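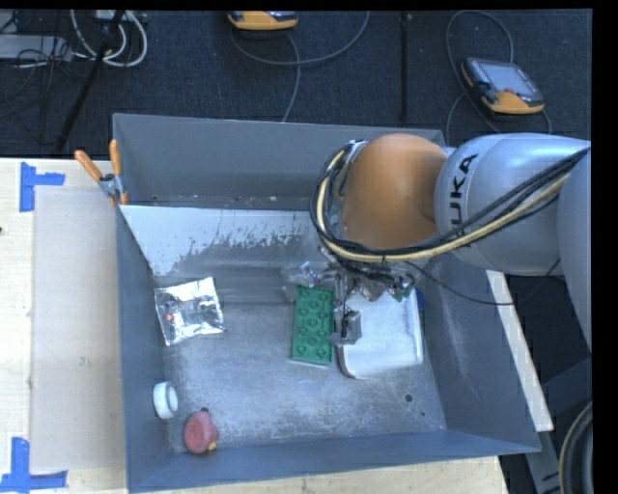

学習用の把持データは、成功した試行だけ集めれば足りるのか。

足りない。成否を予測するモデルを学習させるなら、失敗した試行も同じ形式で残す必要がある。失敗がないと、モデルは箱の中のどこを指しても高いスコアを返すようになる。模倣学習の場合は事情が違うので後で書く。

箱からのピッキングのデータ収集について、現時点の運用をまとめておく。社内で Kenar と呼んでいる収集系の話。モデル側(Plendon)には必要なところだけ触れる。

1試行の定義。アームが箱の上の待機姿勢に入った時点から、把持して持ち上げ、判定を終えるまで。判定の後に物体を箱へ戻す動作は別ファイルに分けている。以前は戻す動作まで1本に入れていたが、学習側で毎回切り捨てていたので収集側で切ることにした。

記録しているのは、カメラ画像、関節角、指の開度、手首の力、指令値、判定結果。指令値と実測値は必ず両方残す。片方から片方を復元しようとした時期があり、接触中の区間で合わなくなってやめた。

時刻は全部ひとつの時計に揃える。画像だけ別のPCで受けていた頃、金曜に再起動してから時刻がずれたまま週末の自動収集を回し、その分は全部捨てた。補正できなくはなかったが、どの試行から補正が要るのか特定できなかった。

件数について。6月の時点で有効な試行がほぼ3000。このうち人がラベルを見直したのは141。残りは自動判定のまま使っている。

自動判定は、持ち上げた後の指の開度と手首の荷重で決める。閉じ切っていれば失敗、荷重が閾値を超えていれば成功。単純だが、薄い物と軽い物に弱い。

見直した分で判定の誤りが目立ったのは薄い包装材。折れ目をつまむと指はほぼ閉じ切るので、開度だけ見ると空振りと区別がつかない。荷重もノイズに埋もれる。画像で差分を取る判定を併用することにした。

反射する物も厄介。銀色の包みと透明なプラスチックは、深度が抜けたり、奥の面の値を拾ったりする。深度だけで把持候補を出すと候補が立たず、結果としてデータにも出てこない。

候補が立たないものはデータに出ない。データに出ないものは次のモデルでも候補が立たない。この循環を切るために、一定の割合で候補をランダムに選ぶ試行を混ぜている。成功率は落ちるが、収集中の成功率は評価指標にしていない。

ランダムの割合は5回に1回。もっと上げた時期もあるが、箱の壁に指を当てて保護停止になる頻度が上がり、時間あたりの有効試行が減った。壁際の候補には別途、進入方向の制限を入れた。

底に置く物の組み合わせについて。平らなトレーのような物、丸みのある物、潰れる包装材を同時に入れる。種類ごとに分けて収集した方が管理は楽だが、それだと物同士が重なった状態、支え合った状態が入らない。

重なりの例。透明な物の縁が別の物に近いと、指が両方に触れる。2つ同時に持ち上がった場合は「成功」にせず、専用のラベルを付ける。学習時に成功へ入れるか外すかは Plendon の設定で選ぶ。収集の段階で潰さない。

ラベルは現在4種類。成功、失敗、複数把持、無効。無効は保護停止、通信断、人が箱に手を入れた場合など。無効は学習に使わないが削除もしない。後で原因を調べるときに、無効の試行しか手がかりがないことがある。

配置の更新。放っておくと物は隅に寄る。把持に失敗するたびに指で押され、押された先が壁際になる。寄ったまま収集を続けると、中央の分布が薄いデータになる。

対策として、一定の試行ごとに人が手で混ぜ直す。アームでかき混ぜる動作も試したが、潰れる物の形が早く変わってしまい、同じ物として扱えなくなった。混ぜ直しの時刻は記録に残す。データの分割で使うので。

学習用と評価用の分割は、試行単位でランダムに切らない。連続する試行は配置がほとんど同じで、ランダムに切ると評価用に学習用とほぼ同じ画像が入る。混ぜ直しから次の混ぜ直しまでを1かたまりとして分ける。

これを直したとき、Plendon の評価値は目に見えて下がった。性能が落ちたわけではなく、それまでの数字が高すぎた。過去の比較表は全部引き直した。

箱の固定。オレンジ色の持ち手のクランプを縁にかけている。何かが当たって箱がわずかに動くと、以降の試行の座標が全部ずれる。ずれは画像では気づきにくく、把持位置の誤差として後から出る。

机の上の青いテープは剥がさないこと。外すなら事前に連絡を。

キャリブレーションは収集の開始前と終了後の両方で確認する。差が閾値を超えていたら、その回の試行には印を付ける。途中のどこでずれたかは分からないので、補正はしない。

ケーブルについて。手首まわりの束は姿勢によって箱の上に垂れてくる。手首カメラの視野に入るとモデルが手がかりとして使うことがある。以前の版では、束が見えている側に把持候補が偏っていた。マスクをかけて再学習したら偏りは消えた。

照明は固定していない。時間帯で変わるままにしている。ただし夜間の無人収集だけに偏ると照明条件も偏るので、時間帯のメタデータは必須にした。欠けている古い試行は画像の平均輝度から大まかに分類している。

模倣学習用のデータについて。遠隔操作で集める分は Zarei という別の系で扱う。こちらは成功した軌道が主で、失敗は基本的に学習に入れない。ただし一度滑って持ち直した軌道は残す。復帰動作が入っているのはそこだけ。

操作者による差が大きい。上から垂直に入る人と、斜めから入る人がいる。両方を混ぜると、モデルが中間の動作を出して物に当たることがある。操作者の識別子を匿名化して付け、条件として与えるか、片方に絞るかを選べるようにした。

Kenar と Zarei の試行を混ぜて学習させる実験もやったが、今のところ勧めない。制御周期も行動の表現も違い、変換した時点でどちらの利点も薄れる。画像エンコーダの事前学習にだけ共用している。

保存形式。試行ごとに1ファイル、メタデータは別に索引を持つ。索引の方は Lerkia に置いた。画像を開かずに「無効を除く、複数把持のみ、夜間」といった条件で引ける。これがないと見直し対象を選ぶ作業が進まない。

見直し対象はランダムに選んでいない。自動判定とモデルの予測が食い違った試行から順に見ている。なので見直し済みの分から誤判定率を計算しても、全体の誤判定率にはならない。前にその数字を資料に載せてしまい、差し替えた。

全体の誤判定率を出すには、別にランダム抽出した分を見る必要がある。未着手。

残っている作業。画像差分による判定の閾値決め、古い試行の時刻メタデータの補完、薄い包装材の追加収集。追加収集は、形が変わった包装材を同じIDのまま使うか新しいIDを振るかが決まってから始める。今は新しいIDを振る案で索引の変更を書いている。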